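3.2 Household survey

Households in Morkbridge and Skolside were recruited by mail in November. Of the 500 invited, 275 returned a usable diary. Each diary covered two weeks and recorded when food was prepared, which appliance was used, and whether any of the meal was kept for later. Following Su and Brito, we treated reheating as a separate event – even when it took place within the same hour as cooking.

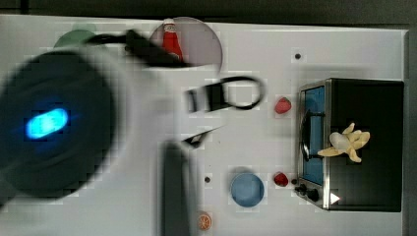 Figure 2. Toaster oven and small food items on a white table.

Diaries were coded by two readers working independently, and disagreements were settled by a third. Entries with no start time were dropped. Small ovens were used mostly on weekday evenings in both towns, while full-size ovens were used more on weekends. Households of one or two people reported the shortest cooking times. We did not ask about energy bills, so the cost estimates in Section 4 rely on the meter readings from 72 homes in Skolside.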